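Last updated: June
2 min read

The owner of the Skasum laundry room has one rule for the front-loaders: look inside before you shut the door.

"People check pockets," she said. "They don't check the drum."

She has run the place for 3 years and keeps a jar of what she finds in the machines. Coins, buttons, hair ties. Small things ride up on the paddles and get missed.
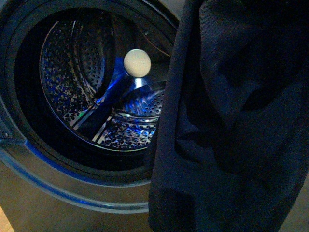
"Socks you'd notice," she said. "It's the little stuff. I run my hand all the way around, then along the rubber, because the folds hold on to everything."

A service call from Heltimik, the repair shop she uses, costs her $166. The last one was for a coin in the pump. She now cleans the filters herself and wipes the door rims every evening.

Her other habit is to keep the door catch clean. Lint and dried soap collect there, she said, and then the door won't lock.

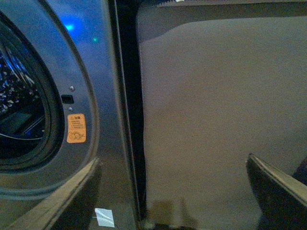 The latch slot, with a screw above and below it and an orange sticker underneath.

She uses a damp cloth and no spray. "Then I leave the doors open overnight," she said. "They smell better in the morning."

80 shares
3 comments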